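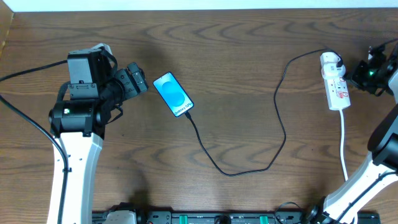 Residents of Zesthorpe told the council that phone charging should stay free at the town library, and one asked why a levy was needed when the power used by a handset is so small. The council confirmed on 3 January 2026 that no fee will apply this year.

The proposal, released for comment in October, would have set a charge of $2 a visit for use of the public power outlets. It drew 158 written submissions. Staff found that collecting the fee would cost more than the electricity it was meant to recover.
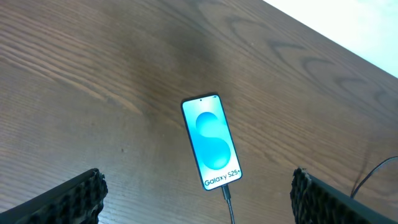

Under the revised plan, 50 outlets will be tested and tagged, and those that fail will be replaced by the electrical contractor, Khoo. Extension leads may not be run across walkways. Power boards must have overload protection and may not be plugged into one another.

The budget for the work is $1,000, drawn from building maintenance. Testing will be done outside opening hours, starting with the ground floor. The branch at Mutus is not included, as its wiring was checked during the last refit. Opening hours at both sites are unchanged.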